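Nov 16, 2019

**Product review: Trement Campaign Kit, second edition**
Reviewed for the Skostmont Office of Public Awareness by Elikem Kpodo

The Trement Campaign Kit is sold to city agencies, talent agencies and nonprofit groups that run public awareness drives with the help of singers, actors and other well-known supporters. It contains printed placards, a backdrop, a set of sample captions and a year of access to an online scheduler. The office purchased one kit in April for its campaign on safe travel home after late concerts. The findings below are offered to other agencies considering the same purchase.

**Contents and print quality**

The kit holds 40 placards in two sizes. The larger size is suited to group photographs at a press event, and the smaller size is intended for portraits that supporters take themselves. The card stock is stiff and the matte finish does not throw back light from a flash. Lettering remained legible when photographs were reduced to the size of a phone screen, including in portraits taken backstage under colored lighting.

The blank placards were less satisfactory. Several performers preferred to write the campaign message in their own hand, and the coating resisted two of the markers the office had in stock. Agencies should test their own markers before an event.

The backdrop is adequate for a small press room. It creases when folded and must be hung the evening before use. The stand supplied with it is light and was moved twice by the draft from an open door.
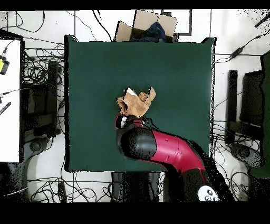 *Tan cloth with a small white tag, on a green-covered table.*

**The scheduler**

The scheduler is the strongest part of the product. Each supporter receives a private link, a posting window and the approved caption. When a supporter has posted, the next person in the chain is notified through his or her agency. The office enrolled 16 supporters, among them the full cast of the Sarkport musical production and three members of a vocal group represented by Aidoo. All but one of the posts appeared within the agreed window. The remaining post was delayed by a change in the supporter's filming schedule, and the system allowed the order to be rearranged without sending new links.

Approval settings require attention. By default, any person holding the agency link may edit a caption after it has been approved. In one case a hashtag was changed by an agency assistant and the altered version was passed to the next two participants. The setting can be locked, but the option is located under "Display" and is not mentioned in the printed guide.

The reporting page lists each post with its date and the account on which it appeared. It does not distinguish between comments from the public and comments from other participants, and the office prepared its own tally for the final report.

**Guidance materials**

The printed guide is clearly written and covers consent, the use of a performer's likeness and the proper way to credit a photographer. Its chapter on sensitive subjects is too brief. Campaigns that concern crime or personal safety need language prepared with the help of people who work with victims, and the sample captions should not be used in their present form for that purpose. Trement has informed the office that a longer chapter is planned.
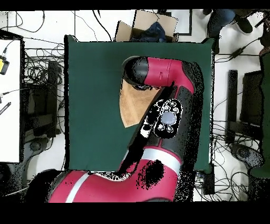
*Red and black arm over the green mat, with an open cardboard box behind.*

**Support**

The office contacted Trement on three occasions. Two inquiries were answered the same day. The third, concerning replacement of a damaged placard, was answered after a reminder, and the replacement was supplied free of charge.

**Rating: 3 out of 5**

The kit is recommended for agencies that have no scheduling system of their own and expect to work with more than one talent agency. Offices that need only placards will find a local printer more economical. The office intends to renew its access to the scheduler and does not intend to order a second backdrop.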